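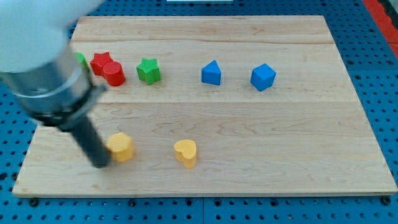

Josiane Arnaud thinks I've got the order of this course backwards. You should do the visit last, she told me, once people know what a grasp is and can ask decent questions. She may have a point! I've kept it in week 4 anyway, and these notes are partly for those of you who went to the Ruva open day and partly for those who couldn't make the bus.

So, what we went to see. Ruva keeps a demo hall at the back of the Polavby building, and on open days they run the arms on small tabletop jobs with the doors open. The one I want you to write up is the block station: an arm with a black gripper, a pale wooden board set on blue pegboard, and plastic-or-wooden shapes in red, green, blue and yellow (stars, a heart, a cube, a triangular prism and so on). The job is sorting by color. Reds with reds, blues with blues, you get the idea. A toddler's job, and I mean that as a compliment to toddlers.

What I'd like you to think about

Start with the shapes. A cube is friendly. It has two flat sides facing each other, so the gripper has something to close on, and if the angle is a little off the cube tends to turn and line itself up. Now try the same thing with a star. Five points, so there's never a flat face straight across from another one. And the heart! Pick it up across the two lobes or from the point to the notch? I asked our guide, Maxence Hoarau, and he said they had tried both and that he still had a favorite, but he wanted to hear what you all came up with first. Send me a sketch with arrows showing where you'd put the fingers.

Next, crowding. The red star and the red cylinder are touching, and the arm itself is in the way of part of the back row when it reaches down. Before anything gets picked up, the system has to decide where one block stops and the next one starts. Same color, same height or close to it, side by side. If you went by color alone you'd get one odd-looking red lump. Write down one extra clue you could use to split them.

Then the approach. Look at how the finger comes in at a slant, right beside the yellow block. Would you come in that way or straight down? What's nearby that you might bump?

Some numbers from the talk

Maxence put these on the whiteboard and a few of you asked me to repeat them. A practice set at this station is 200 picks. On the set he told us about, 83 of the misses and re-tries were logged against the star shapes, which got a groan from the back of the room. One full sort is given 18 minutes before they call it off and start over. I had 80 in my own notes for the star figure, so if you copied from me, please fix it.

For next time

Read the Navarrete handout up to the part on friction. Skip the box on suction cups, we'll get to it in June. If you're doing the Futard kit project, bring your gripper even if it's half built, and bring the spare screws too, because I'm out.

The write-up is one page, with the sketch on the back. Josiane is reading them with me this time, so label your arrows!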